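How to sort and store the vegetables when you come home from the market

Kilemeo kitchen notes, July 2018

When I moved to Bråten I had a very small kitchen and a very good market, and this was a bad combination. Every week I bought too much, I put everything in the fridge in the same bags, and after some days I found a soft cucumber under the carrots. Now I have a simple routine. It takes 15 minutes and I waste much less than before.

What you need

– one or two plastic baskets with open sides and a handle
– a clean tea towel, or kitchen paper
– a few bags or boxes for the fridge
– a small knife
– a bucket or bowl for the peelings

About the basket: please choose one with holes in the sides. I tried a closed box first and the air inside became damp very quickly. My first basket came from the Hovus shop next to the bus station and the handle broke, so lift yours when it is full, before you pay for it. I mean with something heavy inside, of course.

Step 1. Take everything out of the bags

Do this at once, also when you are tired. Put the vegetables on the table or on the worktop and throw away the thin bags which are torn. Look at each piece. If something has a soft place or a cut, put it to one side, because you will eat it today or tomorrow.

Step 2. Make groups

I make 3 groups:

Eat first: salad leaves, herbs, spinach, and everything which is already a little damaged.
Eat this week: cucumbers, peppers, courgettes, beans, tomatoes.
Can wait: potatoes, onions, garlic, whole pumpkins.

Tomatoes I keep on the worktop until they are ripe. Potatoes and onions should not be in the same basket, even if it looks nice in magazines. Potatoes like a dark place, and onions like a dry one with air.

Step 3. Clean, but do not wash everything

This was my biggest mistake in the beginning. I washed all the vegetables and put them away while they were still wet. Now I only brush off the earth and wash each thing when I want to cook it. The salad is the exception. I wash it, dry it very well in the tea towel, and roll it in kitchen paper before it goes in a bag.

Cut the green leaves off carrots and radishes, otherwise they pull the water out of the root. You can keep the radish leaves for soup.

Step 4. Fill the basket

Put the heavy and hard things at the bottom and the soft ones on the top. Long vegetables, like cucumbers or the long curved peppers, lie better along one side, so that there is space beside them. Do not press. If the basket is full, take a second one.

I fill my basket on the floor, beside the cupboard. I can look in from above, and the worktop stays free for the things I still have to clean.

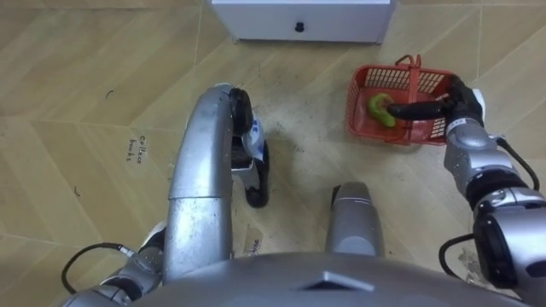
When one vegetable is left alone in the basket at the end of the week, take it out and use it the same day. A single pepper or half a cucumber is enough for a salad with bread and cheese. If you leave it there and put the new shopping over it, you will forget it, I promise you.

Step 5. Put things away

The first group goes in the fridge at the height of your eyes. The second group goes in the vegetable drawer, with the older things in front. The third group goes in a cool cupboard. Cucumbers and peppers do not like to be very cold, so keep them away from the back wall of the fridge.

Step 6. Clean the basket

Before the next shopping, shake out the earth and the dry skins over the bin. Then rinse the basket with warm water and a drop of washing-up liquid. An old toothbrush is good for the small holes. Let it dry upside down on a towel.

If you have a garden

In September, when the Navlow allotments have too many courgettes and everybody gives them away, I do the same steps, only with more baskets. The very big courgettes I cut in pieces, take out the seeds, and freeze for soup.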